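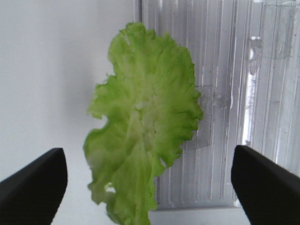
Byung-chul Kong wrote in to say that his mother will believe in household robots on the day one washes up after a dinner for 30, unasked.

Fair enough, though I'd start with salad. A loose lettuce leaf has no handle and no two come the same shape. My dishwasher has managed plates since November and I still have to load it.

Ponness says kitchens are 2 years off. I'll keep my apron.

Search this blog Go
Print this post | E-mail this to a friend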